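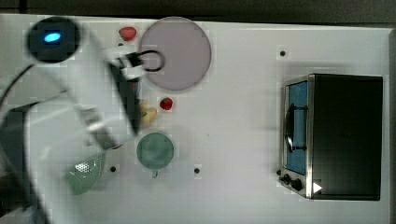
Forums > Automation > Events and Site Visits > Cemholm open day, June

Search this forum
Advanced search
Go

tarn_ridge
Went to the Cemholm open day this afternoon. Three stations were running. Two were palletizing and I skipped them. The third was the Lurkness cell, a single white arm working over a table of kitchen items: plate, cup, colander, toaster oven, a couple of strawberries. Posting notes in case anyone is going to the evening session.

Program was tabletop pick and place, nothing bolted to the objects. They quoted a 30 second target per move. I timed a few. Most made it, two did not. The operator reset the table by hand between runs.

kelvin4
Which controller?

tarn_ridge
Khalaf. I asked about the loop rate and was told 200 Hz on the outer loop. No answer on the inner one.

boltpattern
I was there in the morning. 30 seconds for one move is slow. A fixed pick program does the same thing in a fraction of that. I don't see what the demo is supposed to sell.

mu_static
A fixed pick program needs the part in a fixture. Put the cup down rotated and it misses. The times are not comparable.

boltpattern
Then add a cheap vision system and a lookup table of grasps. We have had one on our line for 3 years. It handles rotated parts fine.

mu_static
How many part types?

boltpattern
Two.

mu_static
OK. A plate and a strawberry need very different grip force, and the same fingers have to do both. That is the part I would go to see.

kelvin4
Did they show force data, or just the arm moving?

tarn_ridge
There was a screen with a current trace per joint. No force/torque sensor at the wrist as far as I could tell from the handout. The staff said grip force was estimated from motor current. I would want to see that checked against a scale before I believed it on soft fruit.

gantry_left
Motor current through a gearbox is a poor estimate at low force. Friction eats the signal. We tried it with a Cerkov gripper and gave up below a few newtons.

mu_static
Depends on the gear ratio. Low ratio and it is usable.

gantry_left
Agreed, but what ratio are they running? If it isn't on the handout I assume it is high.

tarn_ridge
Not on the handout. I will ask tonight. Also, to boltpattern: the table top has holes in it, so they could fixture things if they wanted. They chose not to for this run.

boltpattern
Fair. I still want a failure count. Did they publish one?

tarn_ridge
No. Asked twice.

kelvin4
Parking any better than last year?

tarn_ridge
No. Use the north gate.

Contact | Forum rules | Copyright the forum operators and individual posters | Back to top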